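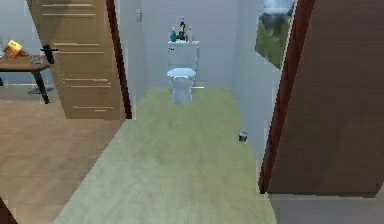
White toilet against the back wall, three small bottles on the tank lid.

Shoaib Kakakhel joins us as playwright in residence

Shoaib Kakakhel starts his residency at the Sandoval Playhouse this month. He has written 5 full-length plays and a good deal of radio drama, and he spent two seasons in the writers' room of the cable series Biliton before moving back to stage work. His one-act Peko was first read here in August, with the author filling in for a sick actor.

While he is with us he will finish Erkport, a play set in a ferry terminal during a strike. It has six parts and runs without an intermission. A public reading is planned for the spring, directed by whoever is free from the main season.

Kakakhel will also run the Thursday night writing group. Members should bring up to ten pages and enough copies for the table. New members can sign up at the box office. The group costs $100 for the full term, and there is no charge for students.

The first open evening is Oct 7, 2021, in the upstairs studio. He will read two scenes and take questions afterward. The main house seats 229 but the studio is much smaller, so please reserve. Doors open half an hour before the start. The side entrance has the ramp.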